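We use cookies to remember your settings and to count visits. By continuing to read, you accept our cookie policy.

Araya Household Handling Study: Frequently Asked Questions

Last updated Oct 21, 2019

What is the Araya study?

Araya is a joint research project of Eltex and the Rurner laboratory. It asks whether a robot arm can learn everyday handling tasks from recordings made by people, without the arm being present when the recordings are made.

How are the recordings collected?

A person carries a hand-held gripper fitted with a camera and uses it to handle ordinary household goods. The camera records the fingers and whatever lies between and beyond them. Recordings are made in furnished rooms, and the rooms are not cleared beforehand.
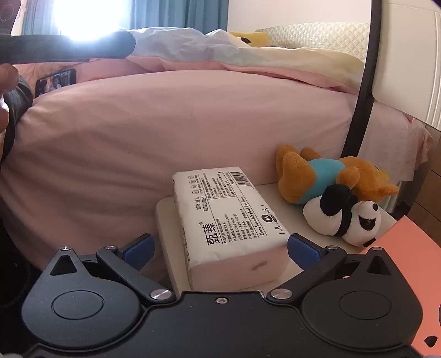 Each recording covers one short task, such as grasping, lifting or turning an item. The operator is asked to work at a steady pace and to keep both finger pads in view. Recordings in which the pads leave the view are set aside and are not used for training.

Why not record with the robot itself?

Moving an arm from home to home is slow and costly. With the hand-held tool, one operator can complete nearly 200 recordings in a working day. The pads on the tool are the same type as those fitted to the arm, so the contact with the item is similar in both cases.

Are soft and rigid items treated differently?

They are recorded in the same way but reported separately. Soft packs change shape under the fingers, and the model must learn to close only as far as needed. Boxes hold their shape but are often wider than the opening of one gripper. For these, the protocol allows a second gripper, and the two recordings are matched by time.
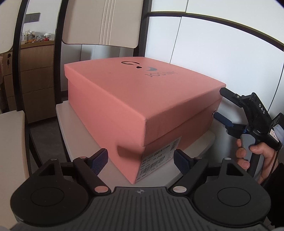

Two hand-held grippers at a shoe box on a light gray tabletop.

How large is the data set?

The first release contains 3000 recordings. Those with errors in timing were removed before that number was reached.

What are the main results so far?

On items that did not appear in training, the arm completed 77 percent of single-gripper tasks. For two-gripper tasks the figure was 40 percent. Most failures in the second group happened when one side closed before the other. We regard the two-gripper result as preliminary.

Does lighting affect the result?

Yes. Strong daylight from a window can wash out part of the view, and the model places the fingers less accurately in such rooms. We keep these recordings in the training set, as the arm will meet the same conditions in use.

How is privacy handled?

Residents give written consent before any recording begins. Recordings are reviewed before release, and faces and personal papers are blurred. A resident may withdraw a recording at any time before release by writing to the project office.

Can other groups use the data?

Research groups may apply through the Hundix portal. Applications received by the end of March are reviewed together. Commercial use requires a separate agreement with Eltex.

Comments (3)

gripnotes
Is the 40 percent measured per attempt or per item? The page does not say.

Project office
Per attempt. We will add this to the results section at the next update.

m_tallow
We see the same early closing problem with two arms in our lab. Would be glad to see the timing data if it can be shared.

Contact the project office | Copyright 2019 Eltex | Back to top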